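Ilse Kuipers
02/06/2024

Spent the week on why moulded plastic seats crack at the leg sockets. Notes follow, mostly on polypropylene. 1/8

Static load is rarely the problem. A decent moulding will hold several times its rated weight for a minute. Fatigue is what gets it – small rocking loads, repeated for years. 2/8
14 replies · 31 likes

Ribs add stiffness for very little material. Double the depth of a rib and you get eight times the bending stiffness from that rib. Double the thickness and you only get two times. 3/8

Thick ribs also cool slowly and pull sink marks into the face opposite. Most moulders keep them well under the wall thickness. 4/8

Sunlight matters more than people expect. The Proltside batch sat outdoors from November and was chalky by the end of summer. Colour held up fine, impact strength did not. 5/8
6 replies · 19 likes

Diagonal ribs resist twisting better than a square grid. Thickened corners spread the leg load into the tray, at the cost of a longer cooling time. 6/8
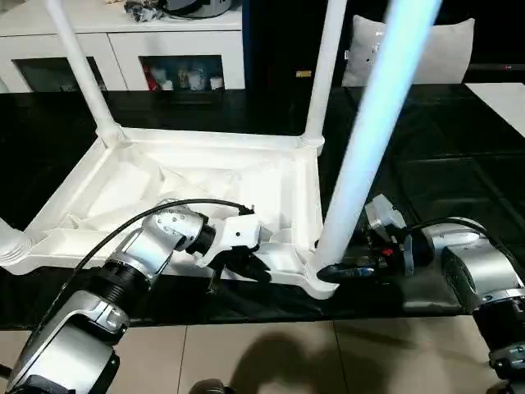

Carrasco: Cooling time is the whole budget on these. We cored out the corners on the Lultum job and the cycle dropped by 19 seconds, but you have to watch the weld lines.

Agreed on weld lines. Move the gate before you add more plastic. 7/8

Next up is creep in warm storage. Readings are at 215 hours so far. 8/8
2 replies · 247 likes

Contact · © 2024 Alovico · Back to top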